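Darts league at Wemum barracks to try again, this time with more than one dartboard

Print this story | E-mail this story

Friday, April 23, 2021

WEMUM BARRACKS – The inter-unit darts league is coming back, and the sports office would like everyone to know that it has bought chalk.

Registration opened this week for a spring season in the Hidomum Lounge, where last year's league lasted three match nights before the only board fell off the wall during a doubles leg. The match was recorded as a draw. Both sides have appealed, and both appeals are still pending.

The new league will run on Tuesday evenings for seven weeks, with teams of four and a reserve. Units may enter as many teams as they like, a rule aimed squarely at the transport section, which last year entered one team of 11 people and rotated them according to who had finished supper.

Matches will be 501, straight start, double to finish. The sports office did look at 301 to speed things up, after a game between the stores and the dental clinic ran to 57 minutes with both teams stuck on double one. It was felt that the players needed the practice.

There is money in it this time. Prorness, the firm that supplies the gym's towels and vending machines, has put up 3,000 in vouchers for the winning team, to be spent at the base shop. The runners-up get a trophy left over from the Samir Cup, a volleyball event that was rained off in two successive years. The plate will be changed if the engraver is open.

Points will also count towards the unit sports shield. A league title is worth 100, the same as the cross-country and rather less muddy. Turning up to every fixture earns a smaller bonus, and the signals unit, eighth of eight last season, is understood to be interested.

Players can bring their own darts or borrow a set from the bar in return for an identity card. Last year's loan sets came back short of flights, and one came back as a set of two. Anyone with the missing dart is invited to leave it at the desk in an envelope, point down.

Team sheets are due at the sports office by noon on April 30. Late entries will be considered if they come with a scorer who can subtract.

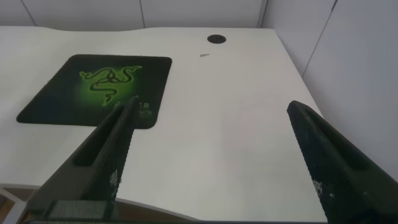
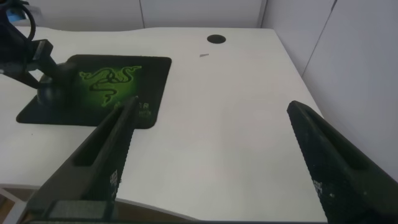
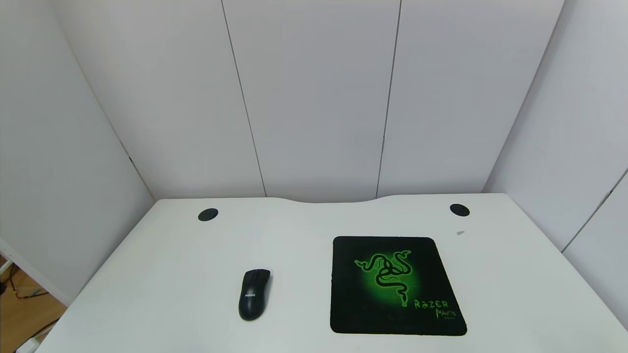 Reading time: 2 minutes

Comments (4)

doubletrouble_mt
We were winning when the board came down. Just putting that on record again.

Stores4Life
You were not.

oche_aye
Is the lounge kitchen open on match nights or is it crisps again?

leftarmonly
Tuesday clashes with five-a-side. Every year somebody points this out and every year it's Tuesday.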